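Ticket 2330: Metal sorting bin, worn finish on back wall
Site: Nevport, parts room
Category: Furniture and fixtures
Priority: Low
Status: Open, waiting on parts 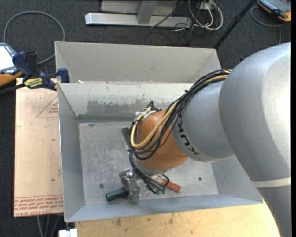

Reported in August. The finish on the back wall of the bin has worn off along the lower part and left a darker gray patch. The floor panel is scratched all over. We keep the red and dark green blocks in this bin and want to know if it should be recoated, lined or replaced.

Log

8:40 am. Checked the bin against the Idetti fixture list. It is listed as a Kanier open bin, sloped walls, coated. No lining was ordered with it.

9:15 am. Emptied the bin and wiped the back wall with a damp rag and dish soap. The patch did not change, so it is not dirt. Ran a dry rag over the ragged edge of the finish. A few small flakes came off near the bottom.

9:50 am. Wiped the floor panel. The cloudy marks are in the metal and do not come up. No scratch is deep enough to catch a fingernail. Panel sits flat, no rocking when pressed at the corners.

10:30 am. Looked over the blocks on a clean towel. Found gray dust on 9 of them. It wiped off with no mark left behind.

1:10 pm. Asked Tse for a price on recoating. They will do it, but the bin has to be out for 17 days and the old finish has to be stripped first. A rubber liner cut to size is in stock and costs less.

2:00 pm. Decision: order the liner for the floor and the lower back wall. Leave the scratches alone. Sand the loose edge of the finish by hand before the liner goes in, and vacuum the bin after.

Still to do: measure the slope of the walls before the order is sent. The fixture list only gives the size across the top. Leave this ticket open until the liner is fitted.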